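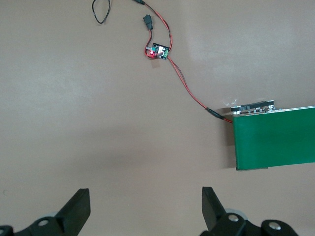 Why does a robot that can place a part to within a fraction of a millimeter still sort it into the wrong tray?
Placing and deciding are separate problems, and accuracy in the first does nothing for the second. An arm goes where its controller sends it. If the controller has picked the wrong tray, the arm will reach the wrong tray very precisely.

Chapter 6
Learning to Sort from Demonstrations

In Chapter 5 each motion was written out by hand as a list of positions. That works when every part arrives in the same spot. It stops working when parts come down a belt at odd angles or land on top of one another. In this chapter the robot learns from recorded demonstrations instead. A person guides the arms through the task many times, and a model is trained to predict the next motion from what the cameras see and where the joints are.

The running case is the Skuvdale sorting study. The work cell has two arms, a long conveyor and two trays, one yellow and one green. The parts are push-button switches, and the rule for which switch goes in which tray is given before each set of runs. 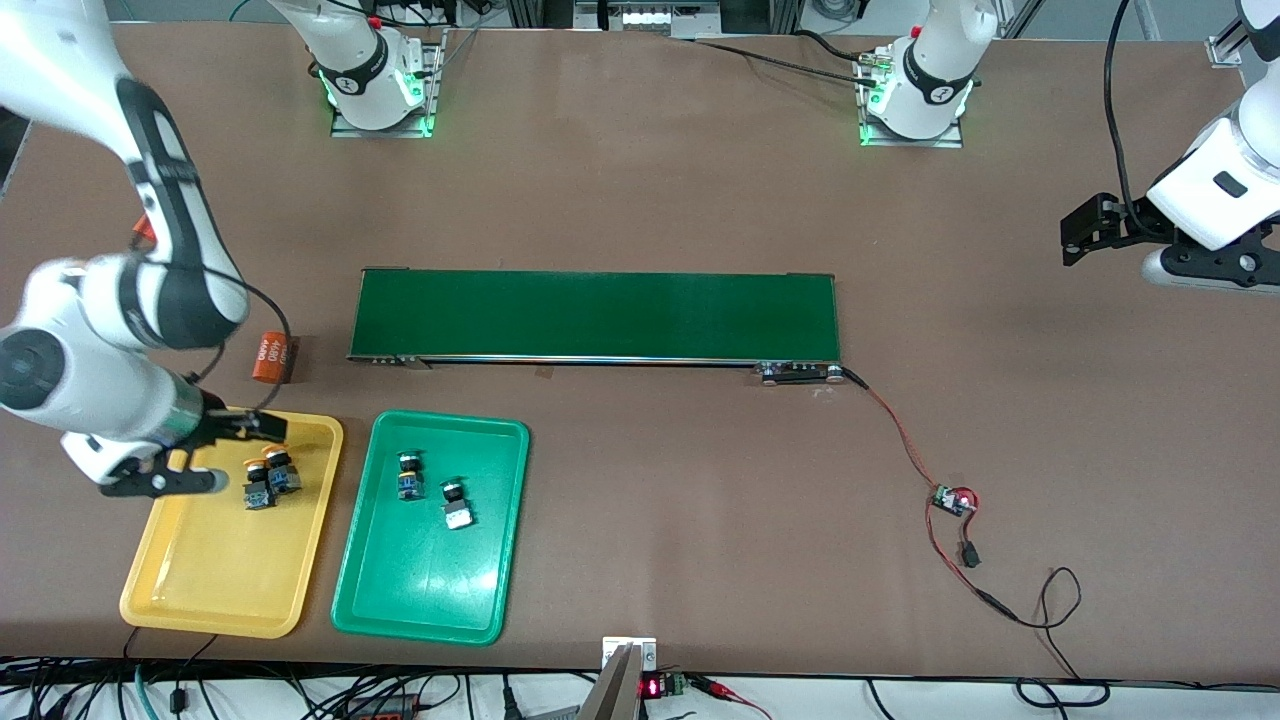

Leinonen objects that a task this small can be solved with a color sensor and a few lines of code, and that a learned method ought to be tested where the simple one fails. The objection is fair, and Section 6.4 takes it up by changing the sorting rule between runs.

The Skuvdale group recorded 385 demonstrations. They kept 300 for training and set the rest aside. The trained model was then run on the arms for 136 trials, and 18 of these ended in a failure. A trial counted as a failure if a switch was dropped, was put in the wrong tray, or was still on the belt when time ran out.

A single failure rate hides a good deal. A dropped switch points to the grasp. A wrong tray points to the decision. A timeout can come from either one — the arm may hover, unsure where to go, or it may close its fingers on air and try again. For this reason we will score the grasp and the decision separately throughout the chapter.

Section 6.1 covers how demonstrations are recorded and stored. Section 6.2 sets up the training problem. Section 6.3 compares wrist cameras with fixed cameras, and Section 6.4 deals with changes in the rule. Readers who skipped Chapter 5 should go over joint angles and gripper width before starting Section 6.1.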